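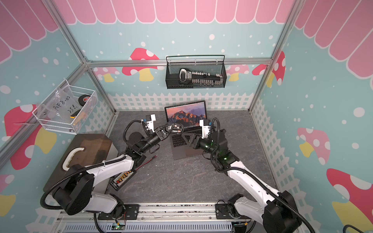 Wer eine Norm schreibt, stellt sich einen aufgeräumten Tisch vor. Das merkt man jedem Entwurf an, der in den letzten Jahren über meinen Schreibtisch gegangen ist, und dem Leitfaden von Kultaveo ganz besonders. 102 Seiten »Gute Praxis für Zweiarmzellen im Prüf- und Laborbetrieb«, erschienen im Juli, und auf keiner davon liegt ein Kabel dort, wo es nicht hingehört. In wirklichen Zellen steht zwischen zwei Greifern ein aufgeklappter Laptop mit eingeschaltetem Bildschirm, quer über der Tastatur liegt ein schwarzes Kabel mit Stecker, daneben eine Klemmleiste, von der ein dünner rot-schwarzer Draht über die Arbeitsfläche läuft. Im Drahtkorb an der Wand stecken Isolierband und ein Maßband. Für jedes dieser Dinge gäbe es etwas zu regeln. Der Leitfaden regelt stattdessen, in welcher Schriftgröße das Freigabedatum auf dem Zellenschild zu stehen hat.

Ich bin nicht gegen Regeln. Ich habe selbst lange genug Gefährdungsbeurteilungen geschrieben, um zu wissen, dass sie Finger retten. Mein Einwand richtet sich gegen eine bestimmte Sorte Regelwerk, die sich gerade ausbreitet, weil Roboterarme billiger geworden sind und in Räumen auftauchen, in denen früher eine Werkbank und ein Regal standen. Diese Regelwerke stammen meist von Leuten, die vom Zertifizieren leben. Sie lassen sich hervorragend auditieren. Ob sie irgendeine Handlung am Gerät verändern, ist eine andere Frage, und sie wird auffallend selten gestellt.

Nehmen wir die Checkliste im Anhang. 74 Punkte, vor jeder Schicht abzuzeichnen. Ich habe mir in Nendville angesehen, wie das abläuft, in einem mittelgroßen Betrieb, der den Leitfaden freiwillig eingeführt hat. Die Liste hängt auf einem Klemmbrett neben der Tür. Abgezeichnet wird sie in einem Zug, von oben nach unten, mit demselben Kugelschreiber und in einer Geschwindigkeit, bei der man den Text unmöglich lesen kann. Die Kollegen dort sind sorgfältige Leute. Sie sehen nach, ob die Schläuche frei laufen, sie fahren die Arme einmal langsam durch, sie schauen auf die Greiferbacken. Das tun sie aus Gewohnheit und mit gutem Grund. Mit der Liste hat es nichts zu tun.

Araceli Paredes, die dort die Inbetriebnahme leitet, hat mir gezeigt, welche Punkte sie für brauchbar hält. Es blieben 17 übrig. »Die würde ich auch ohne Kultaveo prüfen«, meinte sie, »und bei den anderen weiß ich zum Teil gar nicht, was ich da anschauen soll.« Punkt 31 etwa verlangt, der Arbeitsbereich müsse sich in einem »angemessenen Ordnungszustand« befinden. Angemessen wofür? Wenn die Aufgabe darin besteht, Kabel zu greifen, liegen Kabel herum. Wenn ein Arm lernen oder beweisen soll, dass er mit elektronischem Kleinkram zurechtkommt, dann ist der Kleinkram das Werkstück, und eine leere Arbeitsfläche wäre der Fehler.

An dieser Stelle wird mir regelmäßig entgegengehalten, Normen müssten eben allgemein formuliert sein. Das stimmt für Grundsätze. Eine Checkliste aber ist kein Grundsatz, sie behauptet, dass jemand etwas Bestimmtes getan hat. Steht dort etwas Unbestimmtes, dann unterschreibt der Mensch für nichts und haftet trotzdem. Ich halte das für unanständig.

Was fehlt, ist dagegen schnell aufgezählt, und es ist unangenehm konkret. Der Leitfaden enthält kein Wort dazu, wie mit losen Leitungen im gemeinsamen Greifraum zweier Arme umzugehen ist. Ein Draht, den der eine Arm hält und an dem der andere hängen bleibt, ist etwas anderes als ein Kollisionsfall, und die üblichen Kraftgrenzen sagen darüber wenig. Kein Wort steht dort zu Geräten mit Akku, die als Übungsobjekt in der Zelle liegen. Ein eingeschalteter Rechner bringt eine eigene Energiequelle mit, ob er nun Werkstück ist oder Werkzeug. Wer entscheidet, ob er beim Greifversuch am Netz hängen darf? Wo ist festgehalten, welche Kraft ein Greifer auf ein Display bringen darf, hinter dem eine Zelle sitzt, die man besser nicht knickt? Kein Wort auch zu den Körben und Haken, die in jeder Zelle innerhalb weniger Wochen wachsen und von denen keiner in der Risikobeurteilung auftaucht, weil diese vor dem ersten Haken geschrieben wurde.

Dabei gibt es Vorbilder. Die Werkstattordnung von Erkoneck, vier Seiten, schlecht kopiert, schreibt vor, dass für jeden Gegenstand im Greifraum eine Person benannt ist, die ihn hineingelegt hat und ihn wieder herausnimmt. Mehr steht dazu nicht drin. Man kann darüber streiten, ob das reicht. Bei Nông, wo man ähnlich arbeitet, wird bei jedem Wechsel der Aufgabe der Greifraum neu freigegeben, mündlich, zu zweit, am stehenden Arm. Auch das hat Lücken, vor allem bei Personalwechsel. Aber beide Regeln beziehen sich auf etwas, das auf dem Tisch liegt, und beide lassen sich verletzen. Eine Regel, gegen die man nicht verstoßen kann, weil ihr Inhalt verdunstet, sobald man genauer fragt, schützt niemanden.

Und dann das Geld. Für die Erstzertifizierung nach dem Leitfaden werden 4.000 Euro je Zelle fällig. Ein großes Werk bucht das unter Sonstiges. Eine kleine Werkstatt überlegt, ob sie dafür den zweiten Not-Halt nachrüstet oder das Schild an die Tür bekommt, und wenn der wichtigste Kunde das Schild verlangt, ist die Überlegung kurz.

Kultaveo hat eine überarbeitete Fassung angekündigt. Nach allem, was man hört, wird sie länger. Ich würde den Verfassern vorschlagen, vor der ersten neuen Seite eine Schicht lang neben einer laufenden Zelle zu stehen, ohne Anmeldung und ohne dass vorher gewischt wird, und danach die 74 Punkte noch einmal einzeln durchzugehen. Wer bei einem Punkt nicht zeigen kann, wohin man dabei schaut, streicht ihn.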